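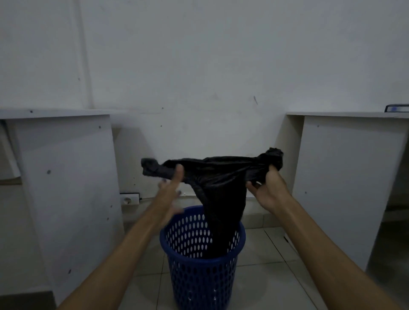

Éabha Ó Súilleabháin

2019-07-09

Right, budget's in for the laundry room and I'm far too excited about it! Sorting and folding is the job I want to shift on to a machine. Blue hamper, black clothes, two hands and a lot of bending, load after load. We do 78 loads a month at the guest house and I've been reading up on folding machines every night this week.

Two on my list so far. The Westov is a clip-feed folder: you hang the shirt on, it pulls it in and folds it. The Dollska has an arm that is meant to lift things out of a basket by itself (!!) but it's lease only, 590 a month with a 4 year tie-in. Has anyone here lived with either?

marrowfat_tim

Had the Westov since October. Love it, but you still feed every piece by hand, so the bending stays. Shirts and towels fine, trousers so-so. Slippery black stuff it hates, the clips let go. Put money aside for spare clips.

Éabha Ó Súilleabháin

Ooh, good to know about the clips. I'd raise the basket on a stand anyway, ours lives on the tiles between the two white desks and my back knows it.

quarterturn

I'd go the other way from Tim. If picking up is the tiring bit, pay for the picking up. We trialled the Dollska for 30 days and it got better at tangled things once we stopped filling the basket to the top. It does want a clear floor and its own socket, so work out the electrics before you sign anything. A power strip down by the skirting won't do.

marrowfat_tim

Four years though! Price that up against a part-timer and a decent table. I like gadgets as much as anyone and I wouldn't sign it.

quarterturn

Fair, the tie-in is rotten. Ask for a trial, they gave us one without much fuss. Take your worst load, all dark and knotted up, and time it.

Éabha Ó Súilleabháin

Love that. Trial it is, and I'll get the electrician's quote in the same week. Tim, what do they charge you for the clips?

marrowfat_tim

Will dig out the invoice tonight and post it.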